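**Prara two-drawer nightstand, white**

Made by Flenik in Plolotville. Ships in one carton, legs packed separately inside.

The Prara is the smaller of our two bedroom tables. It was drawn by Kacper Piątek for guest rooms where a full chest won't fit, and it has stayed in the range because people kept ordering it in pairs. It has two drawers of equal depth and a flat top with a slightly rounded front edge. The back is finished the same as the sides, so it can stand away from a wall.

## Materials

The body and drawer fronts are birch plywood with a painted finish. The drawer boxes are solid poplar. The paint is a satin water-based enamel, sprayed in 3 coats and sanded between each. It can be wiped with a damp cloth and a little dish soap. Please keep ammonia cleaners off it, and use a coaster under hot mugs.

Small chips can be filled with the touch-up bottle that comes taped inside the lower drawer. Shake it well, dab it on, and leave it overnight before you put anything on the spot. If the bottle has dried up, write to us with the batch code from the label under the top drawer and we'll mix a new one. White has changed twice since the table was first made, so we do need the code.

## Drawers

Both drawers run on side-mounted metal slides and pull out to full length. To take one out, open it all the way, press the two plastic levers (left one up, right one down), and pull. It goes back in the same way without the levers. The older version had wooden runners, and those drawers won't fit the current body.

The knobs are held by one screw each. Standard cabinet knobs will fit the hole if you'd like to change them.

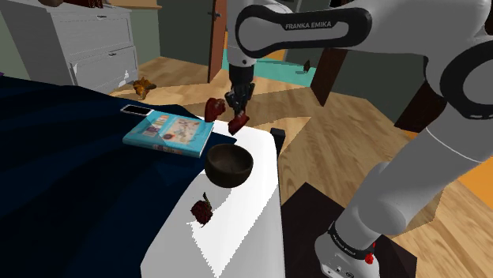

**Can I use the Prara next to a bed with a thick mattress?**

Order it with the tall legs if the top of your mattress is higher than your knee. The short legs suit platform beds and thin mattresses. Both sets use the same bolts, and you can swap them later with the hex key in the carton.

## Assembly

The body arrives glued and finished. You only have to fit the 4 legs. Lay the table on its back on a blanket, start each bolt by hand, and tighten them once all are in. The leveling feet turn by hand. On a wood floor, stick the felt pads to them before you stand the table up — the pads are in the bag with the bolts.

If a child sleeps in the room, use the wall strap as well. It needs a stud or a proper wall anchor. The screw supplied is for studs only.

## Hotels and rental units

Murali Panicker handles orders for more than one building and can arrange drawers with locks, a cable hole in the back panel, or legs cut to a set height. The largest single order so far was 2,805 tables for the Magbanua group, delivered floor by floor. Orders over 1,000 are made as a separate run and take longer, so ask for a date before you book installers.

## Returns and spare parts

Keep the carton until you've checked the table over. We can't collect one that has been repacked in loose wrap. Slides, knobs, legs, and feet are sold separately. Back panels aren't, but a damaged one can be replaced at the workshop in Plolotville by appointment.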